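Usamos cookies propias y de terceros para mejorar tu experiencia. Si sigues navegando, entendemos que las aceptas. Aceptar | Configurar

Tiempo de lectura: 6 minutos

Cómo poner a punto la pinza de mano Sarnedix (y grabar tu primera tarea sin desesperarte)

Llevaba desde febrero queriendo escribir esto, porque me habéis preguntado un montón por la pinza y siempre acabo contestando lo mismo por correo. Así que aquí va todo junto: cómo la monto, cómo la calibro y qué haría distinto si volviera a abrir la caja. La compré yo, en la tienda de Cuterau, y me costó 551 euros con el envío. Nadie me ha pagado por hablar de ella (¡ojalá!).

Por si vienes de nuevas: es una pinza que se lleva en la mano, con su cámara encima. Tú haces la tarea, coger, soltar, doblar, lo que sea, y el kit guarda el vídeo y la apertura de los dedos para entrenar después un brazo.

Antes de empezar

Carga la batería entera. La primera vez yo fui con prisas, la puse a medias y se me apagó justo en la calibración, con lo que tuve que repetirla desde cero. Ten a mano también la llave allen pequeña que viene en la bolsita (no la pierdas, que los tornillos de los dedos son de una medida rara y en mi ferretería no la tenían), una tarjeta de memoria rápida y un paño seco.

Y busca una mesa. Parece una tontería, pero me ha dado más guerra la mesa que el software. Necesitas sitio para mover el brazo entero sin chocar con el respaldo de la silla ni con la pared. Yo trabajo de pie y lo recomiendo mucho.

Paso 1: los dedos

Los dedos vienen sueltos. Encájalos en su soporte hasta el fondo y aprieta los tornillos alternando un lado y otro, poco a poco. Si aprietas uno del todo y luego vas a por el otro, el dedo queda torcido y las puntas no se encuentran bien al cerrar. A mí me pasó con el derecho y me tiré una tarde entera pensando que la pieza venía mal de fábrica.

Cuando estén, cierra despacio y mira las puntas a contraluz. Tienen que tocarse a la vez en todo el ancho. Si ves una rendija en forma de cuña, afloja y vuelve a empezar. No fuerces.

Paso 2: la aplicación

La aplicación se llama Brorkton y es la parte menos pulida del invento, la verdad. Está en inglés y los menús cambian de sitio con cada actualización. Enciende la pinza, espera a que la luz deje de parpadear y entra en Devices. Si no aparece, cierra la aplicación del todo y vuelve a abrirla - con eso se me arregla casi siempre.

Luego ve a los ajustes de grabación y mira dos cosas. La exposición, en manual, porque en automático la imagen va subiendo y bajando de brillo cada vez que te acercas a algo claro. Y el nombre de la sesión, que por defecto es una ristra de números imposible de recordar. Ponle algo que entiendas dentro de un mes.

Paso 3: calibrar la apertura

Pulsa Calibrate y haz lo que te pide: abrir hasta el tope, aguantar, cerrar hasta el tope, aguantar. Son 5 ciclos. Hazlos con calma, al mismo ritmo y sin nada entre los dedos. Si al terminar la gráfica tiene escalones, repite. Yo la calibro cada vez que desmonto los dedos, aunque el manual diga que no hace falta.

Paso 4: encuadre y primera toma

Aquí es donde más se nota la práctica. Antes de grabar abro la vista en directo y compruebo que se ven los dos dedos, que entre ellos queda mesa de sobra y que la luz es suave. Una mesa clara y lisa ayuda muchísimo, los dedos oscuros se recortan solos.

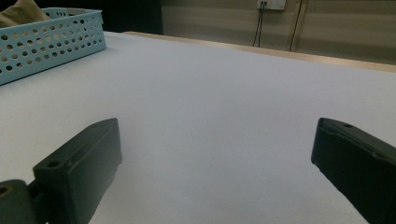 Deividas Kivi: Buen tutorial, pero yo no calibraría con la batería recién cargada. En la mía la lectura de apertura baila un poco los primeros minutos y prefiero tenerla encendida un rato antes de tocar nada. Por lo demás, de acuerdo con lo de los tornillos, yo también dejé un dedo torcido.

Lo probé después de leer a Deividas y oye, algo de razón lleva. Ahora la enciendo, me hago un café y calibro a la vuelta. No me ha vuelto a salir ningún escalón.

Para la primera toma elige algo fácil y blando, un trapo o un calcetín. Empieza con la pinza quieta, acércate despacio, cierra, levanta, suelta y vuelve al punto de partida. Haz 6 tomas seguidas y revísalas todas antes de seguir, que descubrir un fallo al final del día duele bastante más.

¿Merece la pena?

Para mí, sí. Pesa poco, la agarras y en un rato te olvidas de que la llevas. Lo que menos me gusta es la aplicación, y que los dedos de repuesto solo se venden por parejas. También miré el modelo de Sakalauskas, que tiene mejor pinta de acabados, pero se iba a 4,000 euros y para lo que hago en casa no me salían las cuentas.

Si tenéis la pinza y os da algún error raro al calibrar, dejadme en los comentarios el mensaje tal cual sale y la versión de la aplicación, que así lo miro mejor.

Suscríbete al boletín y recibe los próximos tutoriales en tu correo. Escribe tu email | Enviar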